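## 3. What kitchens keep out, and what they put away

Our second question was a simple one, and it turned out to be the most fun to study. When people have a counter and a set of drawers within arm's reach of each other, which things get to live in the open? We had expected frequency of use to settle the matter. In the Rorkness interviews it explained a fair amount, but looks and habit kept pushing their way in, and some of the richest answers came from people defending a jar they hardly ever opened.

We use the word *standing* for anything that stays on the counter between meals, and *stowed* for anything behind a door or a drawer front. Wikström's earlier household diaries used a third group, "drifting," for things that have no fixed place. We kept that group too, and we are glad we did. Towels belong in it almost by nature, and so do cutting boards. Both get set down wherever the last job ended, and both are forgiven for it in a way that a dirty pan never is.

Breakfast equipment is the clearest standing group. A toaster is awkward to lift into a cabinet and has a cord to deal with, so it claims its spot and other things settle near it. Figure 1 shows how dense such a spot can become: a two-slot toaster and a French press share a marble-patterned counter with a wooden cutting board, a larger silver appliance carries a folded towel on top, and the canisters and jars are lined up against the tile at the back. We love this kind of layering! The back row is storage and display at once, while the front is where the work gets done.

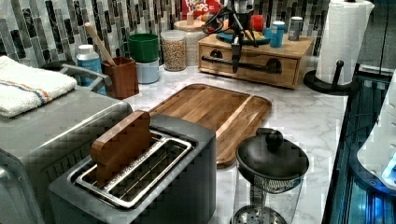 ### 3.1 Drawers and the problem of snacks

Snack food gave our coders more trouble than any other group. Dry goods such as grains and beans move easily into glass, and once they are in glass people are happy to look at them. Chips almost never make that move. They stay in the bag they were bought in, and the bag has loud printing, an odd shape and no wish to stand up straight. Of the 98 kitchen entries in the Livimus set, only 12 had chips anywhere on the counter.

Where they went instead was often a shallow drawer (Figure 2). Claeys noticed this first, while sorting the entries by container type, and it changed how we wrote the coding guide. A drawer lets a small bag lie flat, face up, so its name and flavor can be read from above as soon as the drawer slides open. That is a real advantage over a deep cabinet, where the same bag ends up behind something taller. Wood-sided drawers were also described with surprising warmth, even by people who had little to say about the rest of the room. 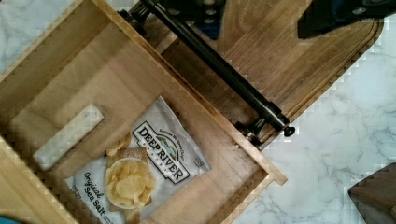

**Figure 2.** A small bag of Deep River chips, Original Sea Salt, in an open wooden drawer with a white bar-shaped object.

Mixed contents raised a second coding issue. Two unrelated things in one drawer may be a system known to the household, or they may just have landed there. The Nygård guide would score any such drawer as untidy, and we think that is too harsh. We scored a drawer as mixed only, with no penalty, and left the judgment to the people who use it. Agreement between our two coders improved right away, and the follow-up talks became much livelier, with people eager to explain what goes with what.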